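How to Keep a Reading Journal You'll Still Be Using in March

I love reading journals. I have kept one since college, and last week I wrote up book number 299, so I feel ready to share how I do mine! It takes a couple of minutes a day and you can start with whatever notebook is in the drawer.

Step 1. Number your pages. Do the first 30 and leave the rest for later. Keep two pages at the front for an index, with title, author and page number on one line each.

Step 2. Open the entry before you open the book. Write the title, the author, the date and one sentence about why you picked it up. I adore going back to these. My line for Girna, the Kamarul Harahap novel, just says "liked the first paragraph, bought it standing up."

Step 3. Write while you read. Page number first, then the note. Short is fine (mine are often "p. 27, the aunt is lying"). If you borrow from the library, slip an index card in the back and copy it over when you finish. 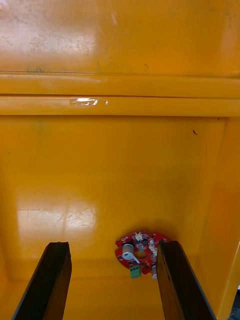
Inside the yellow bin.

Step 4. Copy out one passage per book, by hand, word for word. It slows you down in the best way, and you start to hear how a sentence is put together. Put quotation marks around it so you don't mistake it for your own brilliance later on!

Step 5. Finish the entry within two days. Answer the same three things every time: what happened, what stayed with you, who you would lend it to. Skip the stars if you like. I gave them up after Van Rooij's second mystery, which I gave two stars and then talked about for a month.

Step 6. Record the books you quit, too. Title, page you stopped on, one line on why. I quit Kalter on page 88 one winter, went back the next, and it is now a favorite.

Series readers, give each series its own spread with the titles in order, and note the page of each entry beside them. I'm four books into Testar and would be lost without mine.

Next time: indexing by theme, with colored tabs!

Posted 26 Oct 2022 | Contact | Back to top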